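Frequently asked questions about the Wernula supper evenings

Who is cooking?
Hortensia Correa cooks the main dishes and Satish Poojary makes the breads and the pickles. Before she came to Rostham, Hortensia had a small restaurant in Diltmont for 14 years. She has also written two cookery books, and you can buy both at the door.

Is it the same Hortensia Correa who was on the radio?
Yes. She answered listeners' questions on a morning food programme. The programme has ended and we do not have recordings, so please do not write to us for them.

How many guests are there in one evening?
We have 30 seats, at long shared tables. If you come as a group we will try to place you together, but for groups of more than eight we must ask you to write first.

What time should I arrive?
The door opens at 18:30 and the first dish is served at 19:00. Late guests are welcome, but they join at the dish which is being served at that moment.

Can I choose from a menu?
No, there is one menu for everybody. It is decided in the same week, after Hortensia has been to the market. We send it by email the evening before.

I am vegetarian. Can I come?
Yes, please tell us when you book. We can also cook without nuts or without milk. We are sorry that we cannot promise a kitchen completely free of gluten, as Satish bakes in the same room.

Will Hortensia sign my book?
With pleasure, after the dessert. You may also bring a copy which you bought in another place.

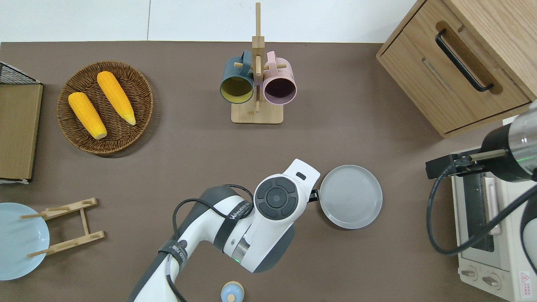
Page last changed: October, by Chunhua Lei

Do you give cooking lessons?
Satish gives a bread lesson once a month for small groups. It takes roughly 3 hours and you take your loaf home. Hortensia does not teach at present, because she is working on her next book.

Who is the guest cook this winter?
Haiyan Dai, who owns the noodle house Su together with her husband Tianyou Xu. She will cook for two evenings. Tickets for these evenings are sold separately and a normal voucher is not valid for them.

Can I get my money back?
If you cancel at least three days before, you receive the full amount. After this we can only change the name on the ticket, so that a friend can come in your place.

Where can I park?
There is no parking at Wernula itself. Most guests use the car park behind Rostham station and walk over the footbridge.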